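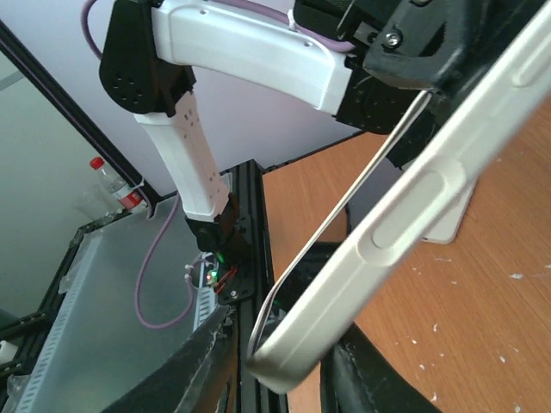 3.2 Household survey: length of ownership and reasons for replacement

The survey was carried out by post in the two districts of Fumlow and Gulleck, where earlier work by Dunmore had looked at the repair of kitchen appliances. Forms were sent to 4,000 addresses, and 2,276 were returned by the closing date in April. Of these, 1,336 were complete enough to be used in the analysis. The remainder lacked either the month of purchase or the reason for giving up the previous handset, and were set aside.

Respondents were asked how long they had kept their last mobile phone, whether it had been bought new, and whether a protective case had been fitted for most of that time (Figure 1). They were also asked to name the fault, if any, that had led them to look for a new one.

Figure 1. A phone-shaped object in a smooth, cream-coloured protective case, with raised oval button covers along its narrow side.

A failing battery was the reason given most often in both districts. Damage to the screen came second in Fumlow, but in Gulleck it was named less often than the end of a contract. Owners who had used a case reported fewer cracked screens - though they did not, on the whole, keep their phones any longer. Many wrote in the margin that they had asked for a price for a new battery and been put off by it.

The answers rest on memory, and dates of purchase given for older handsets should be treated with care. Households in Gulleck without a fixed postal address were not reached. Differences between the districts by age of owner are taken up in Section 3.3.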